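Print this page | E-mail this page

Section 4: Setting Up Your Cutting and Pressing Table

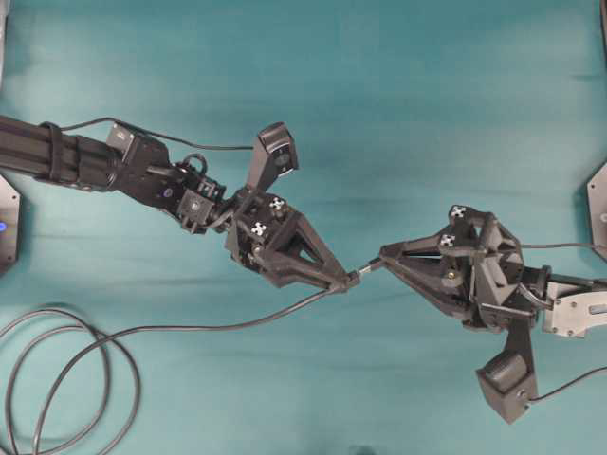 Fig. 4-1. Teal-green fabric work surface, with soft wrinkles in the cloth.

I wrote the first version of this guide for my sister-in-law, who had bought a Wendt folding table and then kept it behind the door for most of a year. She wanted a place to cut quilt pieces and press seams without going up and down the stairs, and I figured if I could get her going I could get anybody going. So here we go! You'll need the table, the Ullora pad kit, a cover cloth, a staple-free clip set and a free afternoon. The kit cost me 278 when I bought mine, clips included, and I've only had to replace the clips.

Before you start

Pick your spot first. I like the long side against a wall with a window to my left (I'm right-handed, so my hand doesn't throw a shadow on the ruler). Check that your iron cord reaches without crossing the place where you walk. If it doesn't, move the table. Please don't run an extension cord under the rug.

CAUTION: The pad goes on top of a bare, dry table. If there's an old vinyl cloth stuck on there, peel it off. Vinyl and a hot iron make a mess you'll smell till January.

4.1 Putting the pad on

1. Unfold the legs and push each brace until it clicks. Lean on the table a bit. If it wobbles, turn the foot on the short leg until it stops.

2. Roll out the wool layer, fuzzy side down. It'll want to curl at the ends. I lay a couple of cookbooks on mine and go have lunch.

3. Put the cotton layer over the wool and smooth it from the middle out with your forearms. Hands leave little dents, forearms don't.

4. Trim the cotton so it hangs over by a thumb's length all the way along. My pad finished at 760 mm across, and Ullora says to leave the wool a hair smaller than the top, so measure your own table before you cut anything.

5. Turn the overhang under and clip it, starting with the middle of each long side. Leave the corners for last.

NOTE: Britta Oltmanns, who taught the class where I learned all this, does the corners first and swears by it. I've tried it her way and got a lump every time. Try both!

4.2 Fitting the cover

1. Wash the cover cloth before it ever touches the table, on the hottest setting you'll use later. Mine shrank enough that I was glad I hadn't hemmed it.

2. Hem three sides and leave the fourth raw until you've tried it on.

3. Pull the cover over the pad and tug it square. Look along the grain of the weave and line it up with the table edge, or your ruler will argue with you forever.

4. Mark the fourth side with chalk, take the cover off, hem it, put it back on and clip it down.

NOTE: Don't pull it drum-tight. You want to be able to slide two fingers under the edge. A few soft wrinkles will press out the first time you use it, and the rest don't hurt anything — I stopped fussing over mine ages ago.

4.3 First pressing

1. Set the iron to cotton, no steam, and go over the whole cover slowly.

2. Let it cool all the way before you put fabric on it.

3. Now try steam on one corner only. If the cover puckers, it needed another wash. (Sorry.)

CAUTION: Never use a rotary cutter straight on the cover. Put your mat down every single time, even for one little snip. I have a scar in my second cover as long as a pencil from one little snip.

4.4 Keeping it nice

Shake the cover outside when it gets linty, and wash it when you start seeing scorch marks or starch flakes. Starch builds up faster than you'd think and it'll turn brown under the iron. Air the wool layer over a chair back now and then, out of the sun.

If your clips start slipping, give them a squeeze with pliers before you buy new ones. For clip sizes and the folding-table leg parts, see Section 7.

Print this page | E-mail this page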